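How to Wash a Baseball Cap Without Ruining It

Every cap reaches a point where your family stops mentioning it. You have two choices then - wash it or bury it. Washing takes an afternoon, most of it spent waiting.

Check the brim first. Flick it with a fingernail. A dull, papery sound means cardboard, and cardboard does not go in water, ever. Spot clean those with a damp cloth and lower your hopes.

Plastic brim? Good. Fill the sink with cool water and a squirt of dish soap. Test for color bleed inside the crown with a wet white rag. I skipped this once and owned a pink sink until April.
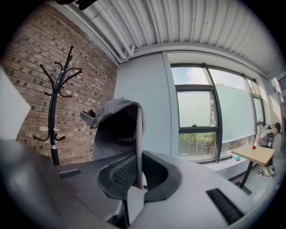

Gray cap, upside down, label inside the crown.

Rub a little soap straight into the sweatband with an old toothbrush. Retire the toothbrush afterward. Then let the cap soak for 10 minutes, swish it, and try not to look too closely at the water.

Rinse until the suds quit. Press it in a towel, but don't wring it, unless you want a hat shaped like a dinner roll. Stuff the crown with a small dry towel and leave it somewhere with moving air overnight. The dryer will shrink it to fit a cantaloupe.

My sister-in-law swears by the top rack of the dishwasher. She also owns 8 caps and wears none of them.

Filed under: Laundry, Hats & Other Problems
200 shares | 10 comments

Related
Getting Candle Wax Out of a Tablecloth
Is Your Iron Dirty? (Yes)
Sneaker Laces: Wash or Replace?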